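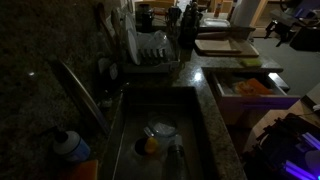 Corar replied that 18 demos by remote control are worth less than five done by hand, and that the lag is to blame.

Tomach_k
Disagree. Lag on my link is 78 ms and I stop noticing it after the first few runs. What hurts is no sense of touch. You push too hard on a plate and only find out from the motor current.

paewai
Same experience. Sink jobs are the worst for it. Steel walls, clear plastic, low light. I can't judge depth on a clear lid from the camera view, so I hover, and the hovering ends up in the training data.

Corar
Which is my point. Guide the arm by hand and you don't hover.

Tomach_k
You also put your own arm in every camera view. The policy then learns to expect a sleeve.

Hnat Levchenko
Mask it or replay the path without the person. I recorded 121 runs by hand, replayed them all, kept the ones that still worked. Slow, but the pauses are gone.

paewai
How do you replay a drawer pull if the drawer starts half open?

Hnat Levchenko
I don't. Drawers I do remotely.

Corar
Fine, drawers. Not plates.

erora
Has anyone tried trimming the pauses before training? I have 400 remote runs and would prefer not to redo them.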